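Unit 4 handout: Looking at a packaged gripper kit
Taltville, 8 Feb 2025

We are using the Golton kit as our review case this unit. Bezerra sells it as a bolt-on package: two-finger gripper, wrist camera, mounting plate, cable set and the Plivina control software. Read the supplier sheet before the lab.

Camera. The lens sits at the wrist and has a very wide view. Straight lines in the room bend toward the rim, and whatever is close to the lens takes up most of the picture. Plivina can flatten the image, but you lose the outer part when it does. For the lab, leave flattening off.
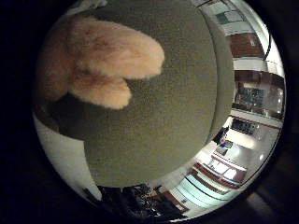 Soft objects. The supplier rates the gripper for rigid parts only. Plush and fabric change shape under the fingers, so the width reading at contact says little about the grip. Start at force setting 13 and go up in small steps. Do not go past 60 with anything soft.

Software. A license covers one arm. Saved grips can be exported, but they only open in the same version of Plivina. Setup is on page 23 of the manual and the error codes start on page 53.

For your review, write one page on:
- what is in the box and what you still have to buy
- how the wide view helps or hurts when picking
- whether you would recommend the kit to a small shop

Bring the mounting plate drawing to the next session.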